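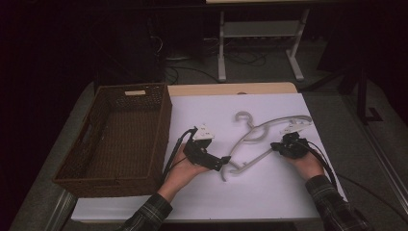
The Basket on the Table

Seo-ah Bang empties a basket before she does anything else with it. It goes on the work table, open side up, and she looks into the bottom.

"People look at the outside when they buy one," she said. "I look at the floor. If the floor is going, the rest doesn't matter much."

Bang runs a small home organizing business in Levdale, and on most jobs she ends up recommending some kind of basket. She has nothing against plastic bins, which she uses in garages and under sinks. But in a living room, a hallway or a bedroom closet, she said, people are more likely to put things away in something they don't mind looking at. Wicker has been doing that job for a long time, and it is having a good year. The Karkon, a home store on the edge of town, moved its baskets from a back wall to the front in May and now gives them two full aisles.

The model she reaches for most often is a plain brown rectangle with handle openings cut into the sides. It is large enough for a couple of folded blankets or a winter's worth of hats and scarves. It is also large enough to be filled badly, and she sees that in almost every house she visits.

"A big basket with no plan turns into a drawer with no front," she said. "You throw in the dog leash and the mail and one glove, and by Thursday you can't find any of it."

One job per basket

Her rule is one kind of thing to a basket. Blankets go with blankets. Shoes go with shoes, and preferably not in wicker at all, as grit works its way down into the weave and is hard to get out. Toys are the exception she allows, because a child who has to sort before cleaning up will usually do neither.

Small items need a smaller container inside the large one. She uses shoe boxes for this, or the shallow cotton trays made by Plulen, which fold flat when they aren't needed. Pens, batteries and hair ties will find any gap in an open weave. A piece of cardboard cut to fit the bottom helps too, and costs nothing.

Bang works on a flat, pale surface when she can. A white board laid over the table makes crumbs, sand and broken bits of cane easy to see, and it wipes clean between one basket and the next. On a dark table, she said, she once packed up a whole basket of craft supplies and missed a needle lying beside it.

The order she follows is always the same. Everything comes out. The basket gets turned over and tapped, then brushed with a dry paintbrush, corners first. Next she decides what is going back. Things that belong elsewhere are carried to that room right away, before the packing starts. Heavy things go in flat along the bottom, soft things on top, and she stops a hand's width below the rim so the handle openings stay clear.

Those openings matter more than buyers think. A full basket should be lifted by two of them at once, on opposite sides. Pulling on a single side puts the whole load on one strip of weave, and that is where most of the baskets she throws out have failed.

What to look for in the store

Prices vary widely. At the Karkon, the smallest rectangular baskets sell for $14 and the largest for $99. Handmade pieces go well beyond that. The Sveinbjörnsson workshop, a family business two hours north, asks $200 for its storage basket and $628 for a lidded chest, and there is a waiting list for the chest.

Bang owns one of the $200 baskets and likes it, but she doesn't push clients toward them. A cheaper basket with a tight floor and a firm rim will do the same work in a hall closet. In the store she presses down on the center of the bottom with an open hand. A little give is fine. If single strands shift apart, she puts it back on the shelf. Then she runs a finger around the inside of each handle opening and checks for sharp ends, which will snag a sweater the first week.

She also carries a tape measure and writes the shelf size on her wrist in pen before leaving the client's house. Rectangular baskets are sold by their outside measurements, and the sides often lean out toward the top. One that fits at the base can still catch on the shelf frame an inch below the rim.

Looking after it

Dry air makes wicker brittle, and damp air makes it smell. Bang tells clients to keep baskets away from heating vents and off basement floors. Twice a year she goes over hers with a cloth that has been wrung out hard, then leaves them empty on the porch for an afternoon, in the shade. She has never used oil or polish – it collects dust.

A loose end can be tucked back in with tweezers and a dab of wood glue. A cracked rim is more trouble, and she usually gives that basket an easier life holding gift wrap or spare pillows. Her own oldest one has a split along one side and sits by the back door with the grocery bags in it.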